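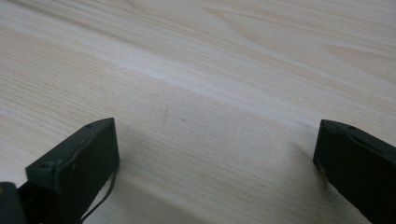 February, bench notes, after lunch

Spent most of the morning on the tabletop, a thing I had promised myself would take 10 minutes. The wood is very pale with fine grain, and it hides nothing. Two little dark specks near the middle have been bothering me. Tried a fingernail on one, felt nothing conclusive, wrote "debris?" on the tape and then lost the tape.

The Sandura wipes are fine on it. The Welleo spray leaves a haze that you only see when you crouch, so naturally I now crouch. Please don't use the Welleo on this table. It can live under the sink with the other good ideas.

Second job was the wire basket. The Economou order (ref 682, if anyone has to phone them again) was supposed to include a tray with a solid bottom. We got mesh, and Savis wants 11 days to swap it. So mesh it is. Anything thinner than a pencil goes straight through the floor of the thing and you find it when you lift the basket, which I suppose is a kind of sorting.

Rules for now:
Upright things in the basket.
Small screws in the jar, not the basket. I mean it this time.
Lift the basket, don't drag it. The wood is soft enough to take a fingernail and I'd like to keep the grain as the only pattern on it.
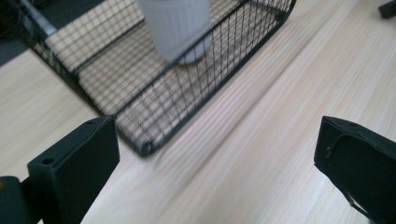
Mesh basket on the table, pale gray piece standing in it.

Still to do: felt pads for the basket corners, and a proper look at the specks with the loupe, once I find who has the loupe. Possibly me.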